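Vallavton Film Society
Minutes of the General Meeting, February 28, 2022

Chair: Mebrat Mersha
Apologies: as listed in the sign-in book

1. Minutes of the December meeting
Approved with one correction. The December feature was shown with subtitles, not dubbed as recorded.

2. Box office
The chair read out the figures for the winter program. Total admissions were 763, against a target of 700. The silent comedy night did best. The two westerns did worst, and the second had a lot of walkouts before the last reel. A member asked whether the walkouts were due to the film or to the heating. The chair said she had been in the room and it was the film.
Ticket prices stay the same through summer.

3. Fall program
The theme proposed in December was courtroom dramas. After discussion the members preferred haunted house films, on a show of hands. Points raised:
Several people asked for older titles and no more than one made in the last decade. One member said that the older ones are slow and that younger members will not come. Another said younger members came to the silent comedy.
The question of gore was left to the program notes, which will carry a plain warning where needed.
The chair will ask Kandico for a price on a package of 3 films. Kandico's last quote covered the license but not shipping, and the chair will get shipping in writing this time.

4. Short film night
Enach has offered a program of local shorts, to run before the spring break. The longest is a drama set in an apartment building over one night. The members who have seen it liked the acting and thought the ending was rushed. The others are comedies, apart from a documentary on a bus route.
Agreed to accept, with a talk afterward if the directors can come. Running order to be settled by email. The drama goes last.
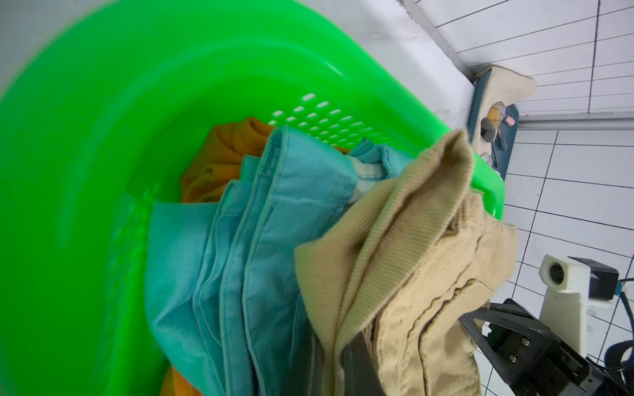

5. Projection and sound
The dialogue in the last feature was hard to follow from the back rows. The left speaker has been checked and is fine. The center speaker is the likely problem. Abdella will lend a replacement for the next screening at no charge, and if it helps we will ask for a price to buy one.
The screen masking still sticks on the right side. Carried over.
A member asked for subtitles on English-language films as well. Agreed to try this for 2 screenings and ask the audience at the door.

6. Discussion after screenings
There were complaints that the talk after the ghost film ran too long and that the ending was given away in the introduction. Agreed that introductions are to be kept to five minutes and cover nothing past the opening. Talks end when the building closes, with no extensions.

7. Other business
The newsletter needs reviews. Anything up to a page is welcome, including bad reviews. The piece on the second western will run as submitted.
A request to allow hot food in the auditorium was voted down.

Next meeting: after the short film night, same room.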